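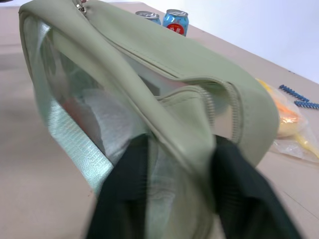
Unit 3: Zipper and Seam Terms for Soft Goods

Last updated: 7th November

A zipper consists of two tapes, two rows of teeth and a slider. Together the tape and teeth form the chain. The pull is the tab attached to the slider and is specified separately.

Coil zippers bend easily and suit curved openings. Molded plastic teeth are stiffer and need a larger radius. Metal teeth are the least tolerant of tight corners. On a curve, clip the tape edge before basting and shorten the stitch length.

Seam allowance is the distance from the stitch line to the cut edge. Topstitching is sewn on the outside, parallel to the seam, and holds the layers flat. A padded rim is formed by enclosing foam or cord in a folded strip.

Clear plastic panels are not pinned, as the holes remain. Use clips and a long stitch. Short stitches perforate the sheet, which then tears along the line.

Cycle testing: the Garside procedure opens and closes the chain 832 times at a fixed load. Record the first skipped tooth and any tape distortion.

Reading: Clegg, Closures and Edges, pp. 34-60. Bring one zipper sample to lab. Questions on the procedure go to Natalie Hebden.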